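공유 14 댓글 3

잔다리, "천 정리, 접지 말고 통에 넣어 보라"… 정리함 신제품 발표 대신 사용 기록 공개

생활용품 업체 잔다리(Jandari)는 3월 가정용 청소 천 보관에 관한 사용 기록을 공개한다고 밝혔다. 정리용품 업계는 해마다 "삶이 바뀌는 수납"을 약속해 왔다. 잔다리는 그 약속을 믿지 않는다. 통 하나로 삶이 바뀐다면 이미 바뀌었어야 할 집이 너무 많다.

이번 기록은 드라크브리지(Drarkbridge)에 있는 당사 시험실에서 작성했다. 참여 가구 70곳에서 행주와 걸레를 어떻게 두는지 물었다. 가구 수가 적으므로 통계로 읽지 말아 줄 것을 미리 당부한다.

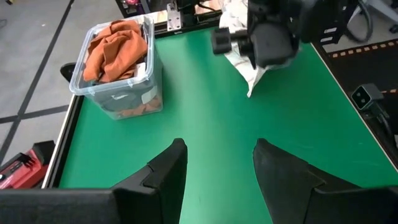 세로로 세워 접는 방식은 책과 영상에서 여러 해 동안 권장되어 왔다. 응답자 상당수도 한 번은 해 봤다고 답했다. 그러나 한 달 뒤에도 계속한다는 집은 드물었고, 대부분은 뭉쳐 넣는 쪽으로 돌아가 있었다. 녹슨 듯한 주황색 천이 구겨진 채 투명한 통 위로 수북하고 앞쪽 테두리를 살짝 넘은 모습은 홍보물에는 좀처럼 실리지 않지만 실제 서랍 속에 훨씬 가깝다. 통 벽이 비치는 덕분에 아래에 깔린 회색 천도 뚜껑이나 이름표 없이 찾을 수 있다. 투명한 통의 장점은 그 정도다. 안이 보인다고 저절로 정돈되지는 않는다.

제품개발을 맡은 루이스 할리데이(Lewis Halliday)는 "칸막이를 늘리자는 제안이 매번 올라오는데, 칸막이가 여섯 개 있으면 빈 칸이 네 개 생긴다"며 "천은 어차피 뭉친다. 뭉친 상태에서 한 손으로 꺼내지는지를 보는 편이 낫다"고 말했다.

경쟁사 운다시아(Undasia)가 내세우는 '1초 수납'에 대해서도 당사는 의견이 다르다. 넣는 시간은 어느 통이나 짧다. 시간이 걸리는 쪽은 아래에 깔린 천을 꺼낼 때이며, 부피가 큰 극세사류를 위에 올리면 더 그렇다. 당사의 기존 통도 이 점에서는 나을 것이 없었다.

공개 자료에는 다음 내용이 담긴다.

1. 색으로 나누기. 주황색은 조리대, 회색은 바닥처럼 용도를 정해 두는 방식이다. 가족 전원이 같은 규칙을 기억해야 한다는 전제가 붙는다. 1인 가구에서는 무난했고, 아이가 있는 집에서는 오래가지 못했다.

2. 접지 않고 넣기. 부드러운 천은 아무렇게나 쥐어도 주름이 겹치고 끝자락이 길게 늘어진다. 늘어진 자락까지 통 안에 밀어 넣으려면 입구가 넓어야 한다. 깊이는 그다음 문제다.

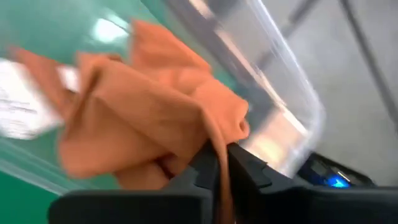 3. 덜어 내기. 가장 효과가 컸으나 당사 매출에는 도움이 되지 않는 항목이다. 안 쓰는 천을 버린 집은 통을 새로 살 필요가 없었다.

자료는 음핑가(Mfinanga) 매장에서 인쇄물로 받을 수 있으며 1,000부를 준비했다. 투명 보관통은 기존 제품 그대로 판매하고 가격도 조정하지 않는다. 신제품 계획은 없다.

문의: 잔다리 홍보 담당

공유 14 댓글 3 목록으로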